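Are "picnic hamper" subscriptions for office lunches worth paying for?

Posted April 28, 2024 in Food & Catering 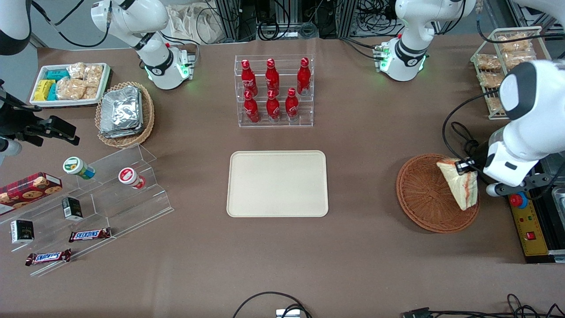

Sandwich, wicker basket and serving tray

Our office has been offered a deal by a firm called Stadero. They deliver sandwiches, drinks and snacks every working day for £80 a week, and you set it all out yourselves. The leaflet says it "cuts waste" and "brings teams together", which I take with a large pinch of salt. There are 11 of us and at least three bring their own lunch. There is a minimum term of 21 days and I can't find a word about what happens if you cancel in the middle of it. Has anyone used them, or anything similar? I'm the one who has to put it to my manager and I'd like to know what I'm signing.

Trollirness

Do the sum first. £80 over five days is £16 a day, and for 11 people that is less than £1.50 a head. I don't see how anybody makes a decent sandwich, adds a drink and drives it to your door for that. Either the portions are tiny or the price goes up once the minimum term is over. We had a similar offer from Verkeo at my last place. The first week was lovely, then the fillings got thinner and a "delivery supplement" turned up on the bill. Ask for the full price list in writing, and ask what they charge from day 22. If they only want to talk on the phone, I'd leave it.

Also check who deals with allergies. Ours came with no labels on half the stuff and one of my colleagues simply stopped eating it.

Londoño

Never used Stadero but I wouldn't trust any of these. Go to the supermarket.

crumbs_in_keyboard

I'm a bit less gloomy than the two above, though not by much. Working days or calendar days? 21 working days is over four weeks, so you would be paying for a good deal more than the leaflet suggests. It should be in the terms, and if it isn't, get them to email it to you. I'd also ask whether you can order for eight, seeing as three of you won't touch it. As for waste, ours went in the bin every Friday when half the team worked from home.

Does the £80 include VAT? Mine didn't.

pennine_packed_lunch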